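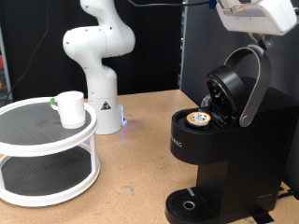

Subira Mfaume

Households in the Warkerham supply area will move to a revised water hardness classification from September, after the district's testing programme found that the old single figure for the town no longer matched what comes out of the tap.

The change was set out in a notice dated 08/07/2026. It splits the area into two zones, east and west of the railway line, each with its own published hardness value. Until now, the whole town has been listed under one reading taken at the Vumwood treatment works, where the supply leaves for the distribution main.

Samples were drawn from 581 addresses over the winter and spring. Most were domestic kitchens, with a smaller number of schools, cafes and workplaces. Each sample was taken from the cold tap after the pipe had been run, then tested for calcium and magnesium and reported as milligrams of calcium carbonate per litre.

The results fall into two groups. West of the line, readings sit close to the Vumwood figure. To the east, they are higher and vary more from street to street. The report puts this down to the Dralato borehole, which was brought back into regular use to meet summer demand and has stayed in service since. Borehole water in the district passes through chalk and picks up more dissolved mineral on the way. It is blended with the Vumwood supply before distribution, but the blending point lies east of the railway, so the western streets receive very little of it.

Hardness is not a health limit in drinking water, and the notice does not ask anyone to change what they drink. The practical effects are on appliances and heating. Scale forms when hard water is heated, and it collects first on kettle elements, in shower heads and on the heat exchangers of combination boilers. A layer of scale slows the transfer of heat, so the appliance runs longer for the same result.

For residents, the main job is to check the settings on dishwashers and water softeners. Both are normally set by hand to match the local supply, and many in the eastern zone will have been set to the old figure. A softener set too low will let hard water through before it regenerates; one set too high uses more salt than it needs. Dishwasher manuals usually give the setting in German degrees or as a numbered scale, and the notice includes a conversion table for both. 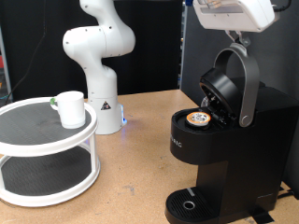 The report also deals with complaints of a white film on tea and on the inside of mugs. Its authors tested water from 41 addresses where a film had been reported and found nothing outside the normal range for the zone. The film is mainly calcium carbonate bound up with compounds from the tea. Filtering the water with a jug cartridge reduces it, as does adding a little lemon juice. Cartridges wear out sooner in harder water — those in the eastern zone may need replacing before the date suggested on the packet.

Landlords and managing agents will receive a separate letter. Where a building has a shared hot water system, the setting on any central softener should be checked at the next service and entered in the maintenance record. Cold taps used for drinking should be fed from the unsoftened main wherever the pipework allows it.

Athanasiadis, the laboratory contractor that handled the samples, will repeat the tests at 28 of the original addresses each quarter. If the eastern readings settle, the zone may be given a narrower range next year. If they continue to vary, the report proposes a third zone covering the streets nearest the borehole.

The conversion table and a street list for both zones can be collected from Warkerham library. Residents who live on the boundary and are unsure which zone applies can ask for a test strip at the enquiry desk, with a limit of one per household. Comments on the proposed third zone will be accepted in writing until the end of September.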